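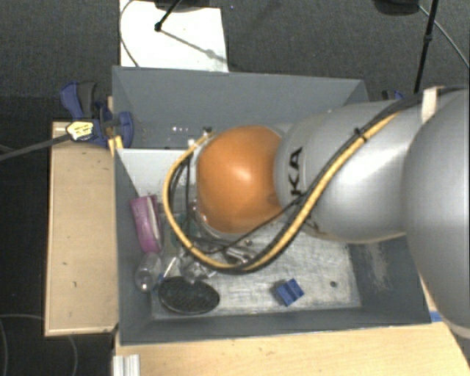

Robot arm with cables, over a gray bin.

News > Music > Contests & Calls

Search news, artists, venues Go

Brannigan Song Prize opens for entries, adds a duo category

Songwriters without a label deal can now send in work for the Brannigan Song Prize, which is back after a year off. Entries are open through the end of December. No age limit this time - the old under-30 rule is gone, and organizers say it isn't coming back.

The winner gets 6 days of studio time at Asine, the converted feed store outside town where a good chunk of last year's regional folk records were cut. Also a pressing of the finished EP on vinyl, and an opening slot at the spring showcase. Runners-up get a day each in the smaller B room, engineer included.

Keisha Delacroix is producing the winning record. She made the two Prellum albums and plays pedal steel on both, and she'll be sitting in on the final round of judging too.

"I don't care if it's recorded on a phone in a parked car," Delacroix said. "If I can hear the words and there's a song there, I'll keep listening. Please don't spend your rent on a demo."

The last contest drew 114 entries, more than the organizers had planned for, and the listening ran weeks over. So a few changes. Each entrant may send two songs, down from four. Songs longer than 8 minutes won't be heard past that mark. Covers are out, and so are co-writes where one of the writers has a current publishing contract. Instrumentals are ok in the new duo category but not in the solo one, a rule that has already drawn some grumbling on the contest's message board.

The duo category is open to any two players who write together. Doesn't matter who sings. Both names have to be on the form and both have to be free to travel to the final.

Nine acts will be picked for the live final, held in the back hall at Numel. Each plays two songs, one of them the song they entered. House backline is a drum kit, bass amp, and an upright piano that was retuned over the summer. Bring your own everything else. Doors at 7 p.m., first act at 7:45.

Darnell Lindqvist won the last one with "Salt on the Stairs," a slow waltz he wrote while working nights at a bakery. He's since toured twice as a support act and has a full-length on the way. Lindqvist said the stage time mattered more to him than the recording.

"I'd played maybe to my cousins before that," he said. "Then there's a room full of people who came to hear songs, and they're quiet. I forgot my second verse. Sang the first one again and went on."

He will play a short set while the judges are out.

Entry costs $9 per song, and the fee is waived for anyone still in high school - tick the box on the form, and a teacher's name is enough. Files should be MP3 or WAV. Lyrics go in a seperate document with no name on it, as the first two rounds are judged blind. Put your name on the lyric sheet and it gets sent back, once. Songs that have been posted online are fine. Songs that have been on a commercially released album are not.

Judges for the early rounds haven't been announced yet. Organizers said to expect the list before the deadline, along with the date of the final and ticket prices. Tickets will be sold at the Numel box office and at the door, if there are any left. Last time their weren't.

Forms are at the Asine front desk and on the contest's website. Late entries will be held over for the next round of the prize.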